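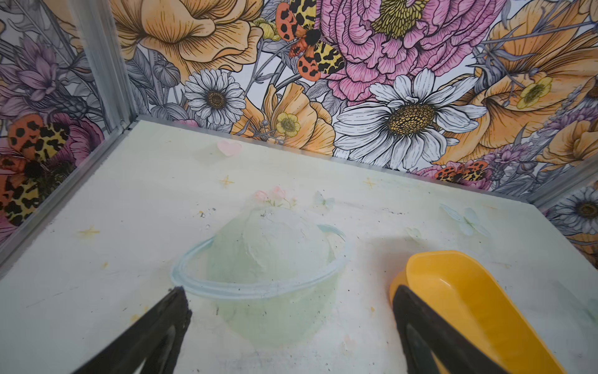
Tsion Gashaw asked after the last round why the instructions say "level scoop" on one page and "scoop" on the next, and whether people at home were expected to notice the difference. She had leveled hers with a knife for the first week and stopped doing it in the second. Her entries could still be used, but they had to be split into two sets, and the second set could not be compared with anyone else's.

The instructions have been rewritten. We are now looking for participants for the next round.

CALL FOR PARTICIPANTS
Home measurement of dry powders and granules (Mamomell round)

Trunow is recruiting adults to take part in a home study of how people portion dry goods by volume. The study covers flour, granulated sugar, table salt, and Mamomell, an unflavored oat-based drink powder supplied by us. It looks at the weight of what ends up in the bowl or cup when a person measures in their ordinary way, in their own kitchen, with the tools they already own and with one supplied scoop.

The work is done at home. There are no site visits apart from the collection of materials at the start and their return at the end.

Background

Package directions for dry goods are mostly given by volume: a scoop, a cup, a spoon. The weight of a given volume depends on how the powder has settled, how the scoop is filled, and whether the top is struck off. A scoop pushed down into a full bag compresses the contents. A scoop filled with a spoon does not, or does so less. Powder that has stood in a closed container for a month is usually denser near the bottom than near the top.

These effects are well understood on a bench. They are less well recorded in homes, where the container gets emptied over time, the person is doing something else, and several people may use the same scoop in different ways. The purpose of the round is to collect weights under those conditions. We do not score participants, and there is no correct result.

Who can take part

You can apply if all of the following apply to you:

You are 20 years of age or older.
You prepare food or drinks at home on most days.
You have a flat, stable surface where a kitchen scale can stay in place for the length of the study.
You can read a digital display and write down a figure with one decimal place.
You can store a sealed container of powder in a dry cupboard away from the stove.

You should not apply if you or anyone in your household has an allergy or intolerance to oats, gluten, or wheat. Participants do not have to eat or drink Mamomell, but it will be open in the kitchen and some dust is unavoidable.

People who work in food packaging, laboratory weighing, or commercial baking are not eligible for this round. A separate list is kept for them, and you may ask to be added to it.

More than one person in a household can take part. Each person needs their own log sheet and their own participant code. The scale and the containers are shared.

What you will be asked to do

The study runs for 28 consecutive days. If you miss a day, leave the row blank and continue with the next one. Do not make up the missed entries, and do not fill in a row from memory.

On each day:

1. Switch on the scale with nothing on it. Wait for the display to settle. If it does not read zero, press the tare key.
2. Place the empty dish on the scale and press tare again.
3. Portion one measure of Mamomell with the supplied scoop, in the manner given for that week. Write down the weight.
4. Return the powder to the container unless you are going to use it. Close the lid.
5. Portion one measure of the second material listed for the day, using your own tool. Write down the weight and the tool.
6. Wipe the dish with a dry cloth. Do not wash it between the two entries.

In the first week you portion as you normally would, with no instruction. In the second and third weeks you follow a written method: struck level in the second, heaped in the third. In the last week you again portion as you normally would. We want to see whether the middle weeks change the habit, so please do not read ahead and practice.

Do not shake, tap, or stir the supplied container before measuring unless the sheet for that week says so. If it falls over, write that in the remarks column with the day number.

The daily entries are short. The setup on the first day takes longer and includes a check of the scale against the supplied reference weight. Repeat this check at the start of every week. If the reading is off by more than the tolerance printed on the card, stop and contact us before making any more entries.
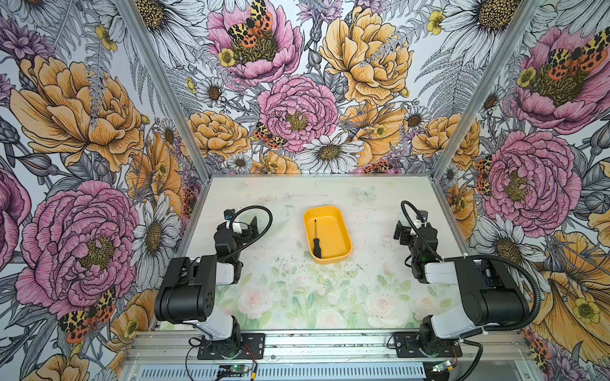
Materials supplied

One kitchen scale, Zesden pattern, with batteries
One reference weight in a pouch
Two sealed containers of Mamomell
One scoop, marked with your batch letter
One shallow dish
A pad of log sheets and a pencil

Flour, sugar, and salt are not supplied. Use what you have. If you open a new package during the study, note the day and keep the empty one until the materials have been returned, so that the type can be checked.

The scale, the reference weight, and the scoop must be returned. The dish and any unused powder may be kept.

Scoops are not interchangeable between households. The batches differ slightly in volume by design, and a swapped scoop will make the log sheet unusable. If yours is cracked or lost, ask for a replacement from the same batch and do not substitute one from another product.

Payment

Participants receive $3 for each completed day, with a day counted as complete when both entries are present. A further $20 is paid when the materials have been returned and the log sheets are legible. Payment is by bank transfer or check, in a single amount, after the sheets have been read in. Travel to the collection point is not reimbursed.

You may withdraw at any point without giving a reason. Completed days up to that point are paid on return of the materials.

Data

We keep your name and contact details separately from the log sheets, which carry only the participant code. The remarks column is read by staff, so please do not write personal information in it. Contact details are deleted after payment, unless you ask to stay on the list for later rounds.

Results will be reported by group. Anyone who has taken part may request a copy of the summary and a copy of their own entries.

Collection and return

Materials are handed out at the Gallardo building, ground floor, by appointment. Someone else may collect on your behalf with a signed note. The box is heavier than it looks and has no handles, so bring a bag or a cart if you are coming on foot. At handover you will be asked to confirm the batch letter on the scoop against the letter on your sheets.

Return everything in the same box. The reference weight goes back in its pouch and should not be handled with bare fingers more than needed.

How to apply

Applications close on 9 December 2024. Apply by letter or in person at the Gallardo front desk. Please give:

your name and a daytime phone number
the number of adults in the household who wish to take part
the tools you currently use to measure flour and sugar (cup, spoon, mug, none)
whether you already weigh ingredients at home, and how often
any days on which you expect to be away

Answering "none" for tools is acceptable. So is weighing everything already; we need a small number of such households for comparison.

Applicants will hear from us by phone or by post. If there are more suitable applicants than sets of materials, places will be assigned by lot within each household size, and the remaining names will be carried forward to the next round unless you tell us otherwise. Former participants may apply again and should quote their previous code.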